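5.3 Failure while holding tied bags

Last updated: Friday, October 30, 2020

In this section we report the most serious fault that we met during the September trials. It concerns the Osine arm when it handles plastic bags that are closed at the neck. Other faults in Section 5 cost us only time. This one could have hurt a person, and for this reason we describe it separately and with more detail.

The task was the same as in Section 4. The arm goes down to the bag, closes on it near the neck, lifts it, and carries it to the drop point. The Emik controller decides if the grasp is good from two signals: the current of the finger motor and the distance between the fingers. If the current goes over a limit and the distance stays above zero, the controller reports "held" and the arm starts the lift. We did not use the wrist camera for this decision. Its pictures were only stored, and we looked at them after each day of work.

Over the whole trial period the arm made 1,016 attempts on tied bags. In most of the failed attempts the fingers closed on nothing and the controller reported this correctly. In two attempts, however, the controller reported "held", the arm lifted, and the bag came out of the fingers during the fast part of the transfer. Both times the bag landed outside the marked area. The second time it landed on the walkway where Bahman Zarei had been standing shortly before.

At first we thought that the current limit was too low. We made it higher and repeated the grasps at slow speed, but the false reports did not go away. Then we compared the stored wrist views with the motor signals and found that the trouble begins earlier, at the moment of contact. A finger can press on a bag from the side, and the film gives way into folds. The folds push back with enough force to raise the current, and they also keep the fingers apart. For the controller this is the same as a firm object between the fingers. Figure 7 is a wrist view of the kind we used in this comparison.
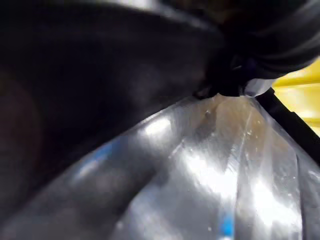

Figure 7. Wrist camera view of a gripper finger against a translucent bag with a gathered neck.

The wrist view has its own limits. The finger hides a large part of what we want to see, and the film gives strong glare where it bulges outward. The folds run toward the neck, so a person can quickly say where the bag is closed. Our simple edge detector could not do this. It followed the borders of the bright patches and often placed the neck in the wrong position. We tried to lower the exposure, but then the dark regions near the neck lost all detail. Because of this we cannot recommend the camera alone as a safety check for this type of bag.

The second cause was in the program and it was our mistake. The controller checked the grasp only once, before the lift. After that the state "held" stayed true until the arm reached the drop point, even if the finger distance changed on the way. Muthu Hegde found this in the logs of the second event. The distance had dropped to zero in the middle of the transfer and the arm continued at full speed. The Pagano safety relay did not react, and it was not expected to react, as it is connected only to the door and the stop buttons.

We made two changes. First, the arm now lifts the bag a short way, waits, and reads the finger distance again. If the value became smaller during the wait, the arm lowers the bag and opens. Second, the distance is read during the whole transfer, and the arm stops when it falls below the limit. We also closed the walkway during automatic runs. This last measure does not depend on any sensor, and we think that it should have been in place from the first day.

The test lift makes each cycle longer. The operators at the Ermont site complained about this, and we understand them, but we decided to keep it. We have not yet repeated the full set of trials with the new program, so we cannot give a new failure rate. It is also not known if the same limit works for thicker film, or for bags that are only partly filled. In both cases the folds may push back on the finger in a different way, and the value would have to be measured again.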